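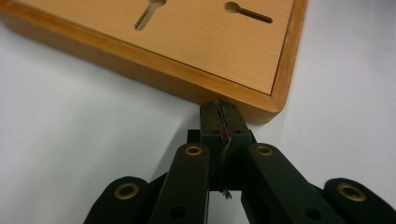 Peg board recording passes the halfway mark

The manipulation group in Bruvstead has now recorded 800 examples of people working on the wooden peg board with a hand-held gripper. The examples will be used to train the policy that runs on the Nako arm later this year. Recording began after the winter break and is planned to go on until July.

Each example is one short task, done from start to finish by a person holding the gripper. A camera on the tool records what the fingers do and where they go. The person might take a peg out, put one in, or move one along a slot. No arm is involved at this stage, so the work needs only a table, the board and somebody with a free half hour.

Yeison Cabrera, who runs the sessions, changed the way they are organized in the second week. At first each person repeated the same task until they had enough good takes, and then moved on. The takes came out too much alike. People settled into one approach and one angle, and the first model trained on them did poorly when the board was turned even a little. Now the board gets a new position before every take, and the task is drawn from a list of six.

"I would take 30 recordings that all start differently over 103 that start the same way," Cabrera said. "We had the 103. We trained on them and the model had learned where the board was on the table, and not much else."

The slots have been harder than the round holes. A peg going into a hole either lines up or it doesn't, and most people get it on the second try. The slots are shaped like keyholes, and the peg has to go in at the round end before it can slide along the narrow part. They also point in different directions, so the wrist motion that works for one is wrong for the next.
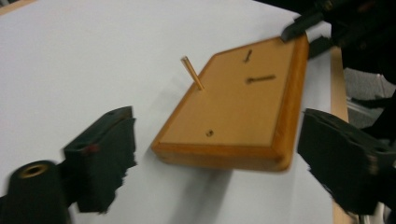 The gripper open over the peg board, with one peg leaning in its hole.

Lesia Holovko and Kyrylo Levchenko review the recordings the day after they are made. They mark where each attempt starts and ends and throw out the ones where the tracking drops. Missed attempts are kept as long as the person recovers. A peg that goes in crooked and is then straightened is useful to the model, which will make the same mistake sooner or later and needs to have seen a way out of it. Takes where the person gives up are stored in a separate folder and are not used for training at present.

Holovko asks that people slow down just before the fingers close. Many of the rejected takes had a fast final move, and the images from that moment were too blurred to label. She also asks that nobody steady the board with their other hand. It shows up in the recording, and the arm has no second hand to copy it with.

The finger pads are the other thing to watch. They wear at the tips, and a worn pad lets the peg turn while it is being held. Please look at both pads before starting and tell Levchenko if one needs replacing. He keeps spares in the top drawer by the window, next to the spare cables. Do not swap pads in the middle of a session – finish the set, then change them, and write the change in the log so that the takes before and after can be told apart.

The next batch will add a second board from Van Beek with deeper holes and a wider rim. Valentyna Hrynyshyn is preparing the task list for it and would like suggestions by Wed 22 April. She is looking mainly for tasks that start from an awkward position, such as a peg already partly out, or a board set close to the edge of the table. Tasks that need two people will have to wait.

Hanna Didenko is handling the training runs. The current model was trained on the recordings up to the end of last month and does well at pulling pegs out. Putting them in is less reliable, and the slots are weaker still. She will run it again when the new batch has been reviewed, using the same settings, so that any difference can be put down to the data. Results will be posted on the Piron page with the earlier ones.

Anyone in the building can record, and no experience with robots is needed. New people do a short practice set first, which is not kept. Sessions last half an hour, and the sign-up sheet is on the door of the recording room. Left-handed people are especially welcome – there are very few left-handed takes so far, and Cabrera would like to have more of them before the second board goes into use.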